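Search posts
Drerngate Tool Diary
06/09/2025

Week two with the Nanier handheld gripper kit from Tandwood. You hold it, you do the chore, it records, and later a robot arm is supposed to pick up your habits. Poor arm.

14 likes · 2 shares

The box promises setup in 3 minutes. I'd like to meet the person who did that, and maybe hire them.

The orange ridged pads are the best part of the kit. Skinny plastic handles are murder for most grippers I've tried – these just pinch and hang on.

Current chore: scoop and bowl. Harder than it sounds when your hand has been replaced by two black fingers.

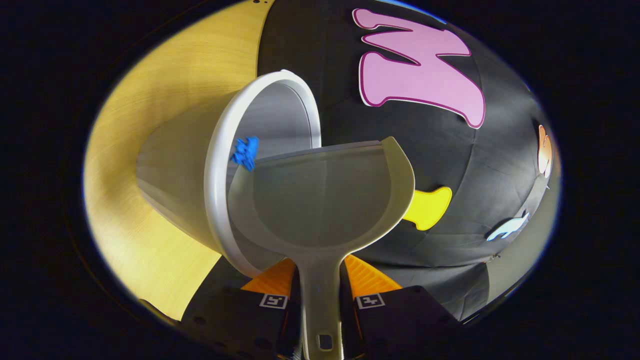

Alemneh: does it come with spare pads or do you have to buy the whole finger again? Ours wore smooth after 100 grabs and support went very quiet.

Pads come separately, three to a pack. No idea on wear yet. Tandwood claims 1000 grabs, and I plan to be petty enough to check.

9 likes · 1 share

Gripes so far: the trigger is stiff, and the manual has a whole page on "grip philosophy." I read it. My grip has not matured.

Would I buy it? At the June discount, yes – full price, ask me when my thumb recovers.

31 likes · 6 comments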